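Robot arm drops the part next to the bin after conveyor pick. Grid calibration problem?

Asked in Student Projects > Arms and Conveyors

Hello all. I am in the automation club of my school and we prepare for the Hodska student challenge in December. Our task is to take small parts from the end of a conveyor belt and put them into a blue bin. We made a grid on the table with blue tape, so that we can give every square a number in the program.

The picking is good. The placing is not. In the first runs the part goes to the correct place, but after nearly 40 cycles it lands too far to one side, and then it hits the edge of the bin. We did the calibration again 2 times with the same result.

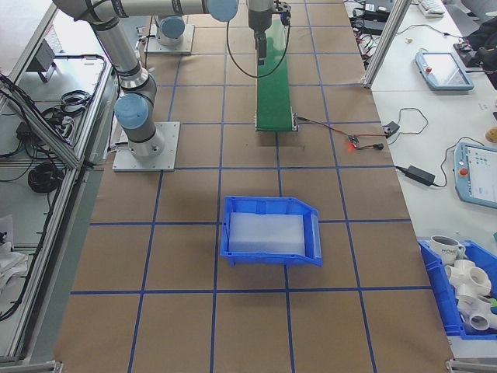 Our table with the tape grid, the conveyor and the bin.

The positions are saved from the teach pendant, and the program only adds the offset of the square. Is it possible that the robot loses its position so quickly? Or is our grid a bad idea?

Thank you for any advice, and excuse my English please.

3 answers

Answer 1 (accepted)
I do not think the arm loses position. If the first runs are good, your offsets are also good. I would check the bin first. Every small touch can push it on the paper, and after many cycles it becomes a big error. Put tape at the corners of the bin, run 10 cycles and measure again. Please check also that the paper itself cannot slide. We had this in the Pitolus class and searched in the software for a whole month.

Answer 2
check your payload setting

Answer 3
The grid is fine for people, but tape is never exactly straight. Better to teach 4 real points near the corners of the table and calculate the squares from them. Also make the speed lower before the release.

Comment from the asker: It was the bin. We fixed it with tape and now it is good. We will try the four points also.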